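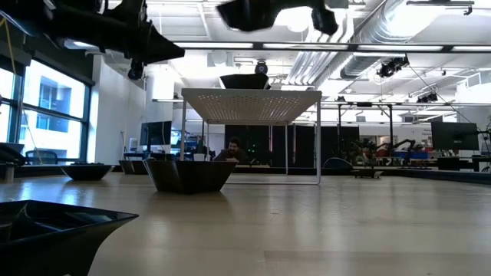 Amber Stockdale
Dataset maintainer, Lidirari

Lidirari: bowls and shelf, tabletop layout notes

README and data card
Last revised 06/12/2023

Summary

Lidirari is a small collection of written records on how a table gets set out and cleared. The things on the table are black bowls with flared, angular sides and a white perforated shelf on thin legs. Each record says what was on the tabletop, what was on the shelf, and which bowl was moved to where. There are 46 starting layouts and 200 move records. Everything is in plain text or CSV and can be opened in a spreadsheet.

The notes were written at Gretlow, our shared workroom, and typed up by Finlay Menzies and me. Femi Abubakar drew up the starting layouts. Arif Saragih wrote Cropper, the script that checks the files. Declan Kershaw looked after the bowls and the shelf and wrote most of the item sheet.

If you only want the layouts, open layouts.csv and ignore the rest.

What is in the folder

README.txt - this file
items.csv - one row per item, with its name and notes on handling
layouts.csv - one row per starting layout
moves.csv - one row per move, keyed to a layout
terms.txt - the words we use for positions and how we use them
changes.txt - corrections made after the first version
cropper/ - the checking script and its settings

The items

Bowls. Black, wide at the rim and narrower at the base, with faceted sides. People in the room called them bowls, trays, tubs and funnels depending on who was talking, and the early notes use all four. We settled on bowl and changed every entry to match. If you find a tray in moves.csv it's a mistake, so please tell us.

The bowls are not all the same size. Size is recorded as large or small. There was a medium for a while, but two people sorting the same bowls could not agree on where it started, so it was dropped before the first release and those rows were relabelled.

A bowl can sit rim up, rim down or tipped. Rim up is the default and is left blank in the file. Tipped covers anything in between, including a bowl leaning on another bowl. The angle was never measured.

Shelf. A flat white perforated panel held above the tabletop on thin white metal legs, with a rectangular base frame. In the files it is one item called shelf, and the panel, legs and base do not get separate rows. "On shelf" means on top of the panel. "Under shelf" means on the tabletop between the legs. A bowl standing half under the panel is recorded as under shelf if more than half of the rim is covered, judged by eye.

Table. Wide, with a pale wooden top. It counts as a surface in the files and has no row in items.csv.

Other things. Cups and other odds and ends turned up on the table during the sessions. They go in the notes column if the person writing thought they mattered, and otherwise they are not mentioned. A blank notes column does not mean the rest of the table was clear. This has already caught one reader out, so it's worth repeating: the layouts describe the bowls and the shelf and nothing else.

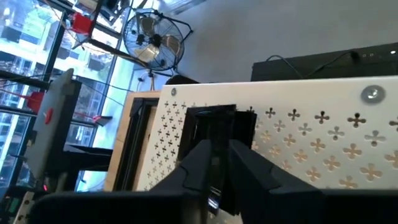 The white perforated panel, with a silver hex bolt near one corner.

How positions are written

We did not use coordinates. The tabletop is described from the near long side, which is the side the note-taker stood at. Left and right are the note-taker's left and right. Near, middle and far are bands running across the table, and nothing was drawn on the wood to mark them.

A typical entry in layouts.csv, with the commas taken out for reading:

layout L12
bowl A - large - near left
bowl B - large - middle centre
bowl C - small - far left
shelf - far centre
notes - C partly behind B from the near side

The letters belong to the layout and not to the bowl. Bowl A in one layout may be bowl C in the next. We know this is inconvenient. The bowls were not labelled, because the labels Declan tried kept peeling off, and by the time a better label was found most of the notes had already been written.

"Partly behind" is always from the near side. It is a note about what the writer could see, so two people of different heights may have written different things. We left these as written.

How moves are written

Each row in moves.csv has 6 columns: layout, move number, item, from, to, notes. One row is one bowl going from one place to another. Picking a bowl up and putting it back in the same place gets a row, with the same words in from and to. Straightening a bowl without lifting it does not.

Nesting is written as "in" followed by the letter of the outer bowl. When a nested pair moves together there is a row for each bowl, and both carry the same move number. Cropper expects this and will complain if one is missing.

The shelf was moved now and then between layouts. It was never moved partway through one, so shelf doesn't appear as an item in moves.csv.

How the layouts were chosen

Femi wrote the layouts on cards and shuffled them. The idea was to have a fair spread of bowls in the open, bowls crowded together and bowls near the shelf. In practice the crowded layouts took longer to write up and some were put aside for later, so the open ones are over-represented. There are also more layouts with something at the near left than at the near right. I can't give a good reason for that. We noticed it in March while going through the cards, and by then the set was closed.

A layout was copied from its card by placing the shelf first and then the bowls from far to near. If you want to set one up yourself, do it in the same order. Placing the near bowls first means reaching over them and you will knock them with your sleeve.

Checks

Cropper reads the three CSV files and reports:

- a layout in moves.csv that isn't in layouts.csv
- a bowl that leaves a place it was not in
- two bowls recorded in the same place without being nested or stacked
- a position word that isn't in terms.txt
- trailing spaces, which it also trims (hence the name)

It does not check whether the writer got left and right the correct way round. Finlay read every layout against its card and found 8 that had been written from the wrong side of the table. They were corrected by hand and are listed in changes.txt.

Run it from the top folder. It takes no options. Settings are in cropper/settings.txt and the only one you are likely to change is the list of allowed position words.

Known problems

Size is relative. Large and small compare the bowls in this set with each other. Please don't read a real measurement into them.

"Centre" is used loosely. On a table that wide it can mean anything in the middle third, and it has to stand in for both left-centre and right-centre.

Rim direction is missing from some of the earlier rows. Because rim up is stored as a blank, you can't tell a missing value from a default one. If I were starting over I would write rim up in full every time - the typing would have been worth it.

Stacks are under-described. We recorded which bowl was in which, but not how far it sat down inside. Bowls with sloping sides can be nested straight or at a bit of a lean, and both are written the same way.

A few notes mention the holes in the shelf panel, mostly in connection with looking through them. These comments were left in the notes column as they were and have no code of their own.

What it's good for

The records suit small exercises: turning plain-language positions into a drawing, working out a sensible order for clearing a table, or checking whether a list of moves is possible from a given start. Femi has used the layouts to try out wording for instructions, giving a written layout to one person and asking them to set the table from it. The notes column is also a fair sample of how different people describe the same bowl in the same place.

They are not suitable for anything that needs true distances, weights or timing. No times were written down, and move numbers give the order only.

Relation to Skandance

Skandance is our older set and covers cutlery and place settings. The position words are mostly shared, with two differences. Skandance measures near and far from the chair, and it uses "beside" where Lidirari uses left or right. Do not join the two sets without going through terms.txt first.

People and privacy

Names were not kept in the records. The writer of each row was known at the time and was removed before the files were put together. Remarks in the notes column about other people in the room were taken out too.

Using and changing the files

You may copy, change and pass on the files as long as this README goes with them. If you correct a row, add a line to changes.txt with the layout number, the old wording and the new wording. Don't renumber the layouts, even if you remove some. Gaps are fine and Cropper ignores them.

Corrections to the item sheet go to Declan, trouble with the script goes to Arif, and anything else can come to me. Please include the layout number. The original cards are kept in a folder at Gretlow and Finlay can look one up if the typed version doesn't make sense.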